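Unit 2: Plane mirrors and room lighting

A plane mirror forms a virtual image as far behind the glass as the object is in front of it. Angles of incidence and reflection are equal, both measured from the normal.

For a mirror fixed upright, the glass height needed for a full view is half the viewer's height – standing distance does not enter the result.
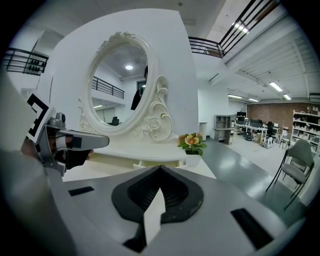
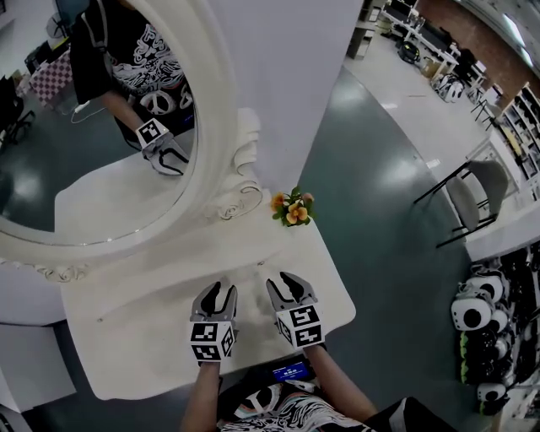
Mirror and tabletop, both white furniture.

Text: L. Ramitz

Illuminance from a small source falls with the square of distance. A lamp giving 800 lux at a given point gives 200 lux at twice the distance. Light arriving at a slant is reduced by the cosine of the angle.

Problem set: repeat the calculation for a reading of 290 lux, then work problem 11 in the Rotberg packet. Include a ray diagram drawn to scale. Due Thursday.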